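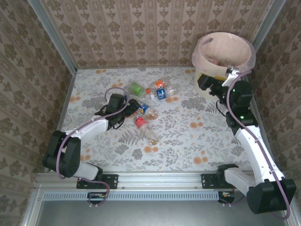 **Sallura Carpet & Upholstery Care - Technical Services**

The shop in Bornness has changed its rinse procedure for wool and wool-blend rugs. Starting in February, all wool pieces get an acid rinse at pH 4 after the main wash, replacing the plain water rinse. The change follows nearly 10 weeks of side-by-side work on returned rugs, led by Uyên Trình.

Browning along the fringe was the main complaint. Rugs given the new rinse dried with less of it, and the pile felt softer. Synthetic carpet stays on the old procedure.

The Zitell extractor now runs 2 dry passes per lane - one in each direction - before a rug goes to the rack. Drying racks are full most afternoons, so drop-offs after 3:00 p.m. are logged for the next working day. Prices are unchanged. Rugs with unstable dyes are tested at the counter and may be refused.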